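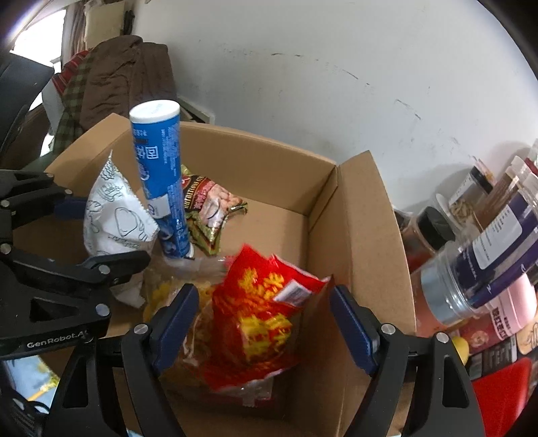

The Hotel Brametti had five floors and a lift that went to four of them. Glória Salgado had managed it for the Barros family long enough to know which guests would mind the last flight of stairs and which ones would say they minded. She was at the front desk before the breakfast cook came in, going through the arrivals. The welcome snacks for the rooms had been left in their cardboard box behind her, with a tall blue canister with a round white lid standing up over the rim, and she had to reach past it to get the key to the safe. Inside the safe was the letter from Skakum.

She had read it twice the night before. Skakum owned hotels in cities where the Barros family had never been, and now it wanted one here. The letter said the offer would be open until the end of June. It said the staff would be "considered." It did not say for what.

The elder Barros came down at seven in his brown jacket. He lived in the room at the top, the one past the end of the lift, and had done so ever since his wife died.

"Did you read it?" he said.

"You asked me to."

"And?"

"They want to take out the dining room."

"I saw that."

"They want to put in eleven more rooms where the dining room is and where the laundry is. They don't say where the laundry would go."

"Out," he said. "They send it out. A truck comes." He looked over the counter at the arrivals list, upside down. "Who's in twelve?"

"A couple from the coast. Two nights."

"Give them fourteen. The radiator in twelve is knocking again."

She moved them to fourteen. He went in to breakfast and she heard him pull out the chair by the window, the one with the short leg.

His son called at ten. The son lived three hours away and owned half of the building. He had already spoken to a lawyer and to a man at Gavel, the auction house, who had told him that the furniture might be worth more than they thought. The sideboard in the dining room, for one. The lamps on the second floor.

"Gavel can send somebody on the sixth," he said. "Just to look. You don't have to tell him what it's for."

"I'll have to tell him something."

"Say it's insurance."

She wrote it in the book, 6 March 2026, Gavel, morning, and left out the word insurance.

The man from Gavel turned out to be a woman in her twenties with a flashlight and a tape measure. She was polite and she wiped her shoes. She spent a long time on her knees behind the sideboard. Glória stood in the doorway with the linen count in her hand and did not get any further with it.

"It's been repaired," the woman said, coming up. "The back panel is newer. Do you know when that was done?"

"The flood."

"Which flood?"

"There was only one that got this far."

The woman wrote that down. She put a figure of 1,638 next to the sideboard and 1,000 next to the lamps, for the pair, and then she walked over to the table by the window and turned the chair upside down.

"This one I wouldn't bother with," she said.

"No," Glória said. "Leave that one."

Barros was in the lobby when they came out. He had taken the newspaper apart and was reading the middle of it. He watched the woman put her tape measure away in her coat.

"How much for the sideboard?" he asked her.

She looked at Glória. Glória nodded, and the woman told him.

"My father paid a carpenter nearly that to put the back on," he said. "He complained about it for years." He folded the paper. "And the lamps?"

"A thousand."

"Each?"

"For the two."

He thanked her and asked if she had been offered coffee. She had not, and he told Glória to have some brought, and the two of them sat in the lobby for half an hour while he told her about the flood. How the water came up the back street first, and how his mother carried the guest registers upstairs in a pillowcase. The woman from Gavel had stopped taking notes. When she left she shook hands with both of them.

In the afternoon the couple from the coast came down to ask about dinner. The wife said fourteen was very quiet. Glória told them the dining room opened at seven and that the fish was good - it was usually good - and put them down for the table next to the sideboard.

When they had gone out she took the letter from the safe again. There was a form at the back with two lines for signatures. Barros had signed neither of them. He had written something in the margin beside the part about the dining room, in pencil, very small, and she had to hold it under the desk lamp to make it out.

Ask them about the laundry, it said.

She got out a sheet of hotel paper and uncapped her pen. Upstairs the radiator in twelve started up. She listened to it for a minute, then rang the plumber and left a message, and after that she began the letter.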